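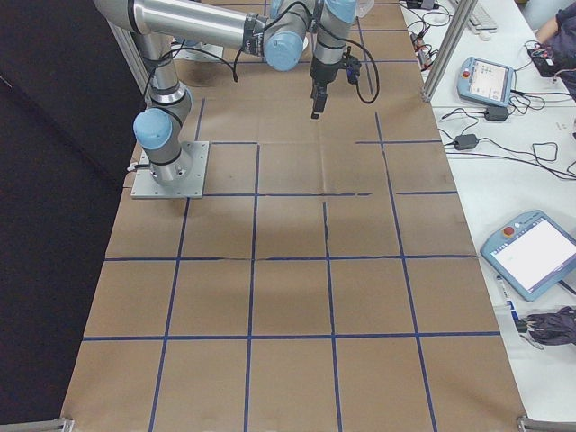 The long table at Clisteveck, with brown paper and blue tape

On 15 Jul 2024 I went to the open day at Clisteveck, in Brunley. I had wanted to see this building for a long time, and it is open to the public only in July. Bus 17 stops almost in front of the gate. I arrived early and received a paper badge with the number 79, which I had to give back at the end.

The tour goes through two floors. On the ground floor there is the store, with shelves up to the ceiling, and a small exhibition about the history of the house. According to the panel by the stairs the building has 1,269 square metres, but it feels smaller as the corridors are narrow and one has to wait when another group comes. The coffee was served in the corridor too, so you can imagine the traffic.

For me the most interesting place was room 501, on the upper floor (I did not understand the numbering, there are certainly not five floors). I teach evening courses in bookbinding and paper work at Wastov, so I look at tables before I look at anything else. This one is long, and it is covered with brown kraft paper. On the paper there are lines of blue tape which make squares over the surface. It is a simple thing and I liked it immediately.

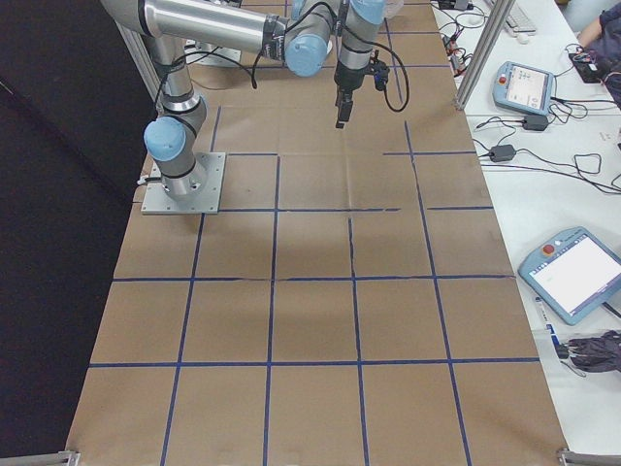 At Wastov we have used green cutting mats for years. They are good for cutting, but they are expensive and they never cover the full table, so that there is always a step where one mat ends and the next begins. A sheet of paper over everything would solve this for the days when we only fold, sort and glue. If a square gets dirty, you could put a new piece over it.

The paper does not lie perfectly flat. It has creases and folds, and I think this is normal with such a large sheet. I would try to leave it open on the table overnight before fixing it, with books on the corners. The colour is also pleasant for the eyes – our white tables reflect the lamps very strongly in the evening.

About the tape I have more to say. Painter's tape is a good choice, as in my experience it comes off paper with less damage than the packing kind. But a straight line over a long distance is difficult with it. It stretches a little, and if you work with short pieces the second one easily goes beside the first. Some lines on this table have such a small jump, and some stop before they reach the next line.

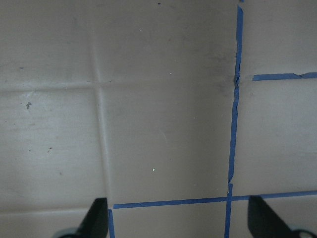

With my students I would first draw the lines with pencil and a long ruler, one person at each end, and only then put the tape. For sorting small things into squares it is not necessary to be so exact. For measuring it would be another matter, and I would not trust a tape line for this.

I also asked at the information desk if the paper is bought on a roll. They were friendly but did not know, and gave me a leaflet of the supplier Skála, where I found wrapping paper in several widths. I have not ordered yet.
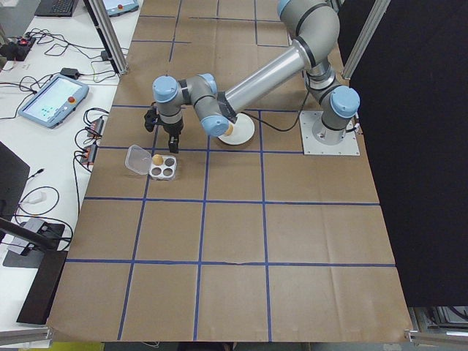

A woman from my tour group remarked on the stairs that she has covered her kitchen table with the same sort of paper for years, and that I should turn the edge under and tape it from below, otherwise it curls up at the front and catches the sleeves. She also said that blue tape should be taken off after a few weeks, or it becomes hard to remove in summer.

I wrote both things on the back of the leaflet. We then went down to the store again for the last part, which was mostly about heating, and the visit finished a little later than planned. Entrance is free, and the toilets are on the ground floor behind the exhibition.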